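Workshop Tips: Before You Pay for a Bin-Picking Service

Puvent will now rent you a robot arm that sorts loose parts out of a bin, with setup and programming included. The brochure promises up to 200 picks an hour. I've read it twice and I still want to know what was being picked, and who refilled the bin.

If you run a small shop or a makerspace and the salesman is coming on Thursday's truck run or whenever suits him, a few tips first.

Ask for a mixed bin. Any outfit can look good lifting identical blocks. Put in something round, something with a hole through it and something floppy or awkward, then stand back and keep your hands in your pockets.

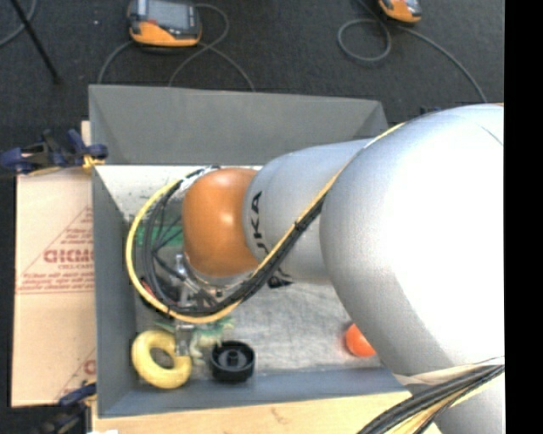
KUKA arm over a grey bin, with a ball, a thick yellow ring and a small toy figure among the items.

Look at the cables. Hoses and wires strapped along an arm will sweep past whatever is near it, so check the clearance on every side of the bin, and find out whether a replacement hose is covered by the rental. In the Puvent contract I was sent, it isn't.

Clamp your work down. A pair of ordinary bar clamps from the hardware store costs less than one service call. Do up the clamps before the demo starts, and mark the bin's position on the bench in pencil so you can tell if it has crept.

Count the misses. Lizelle Steyn sat through a demo at the Duvport shop with a clicker in each hand and got 53 good picks out of 100 tries. The rep's own sheet for the same run had no column for drops. Bring your own sheet.

Get the floor space in writing. The quote covers the arm. It says nothing of the controller cabinet, the guarding or the rewiring, and my basement shop would need all of them.

Try the boring way as well. Fletcher Treloar sorted 104 mixed odds and ends into margarine tubs while the kettle boiled and his tea steeped. He's quick, I'll grant, and he dropped two.

I'd take the one-month trial if they offered it without the cancellation fee. So far they haven't.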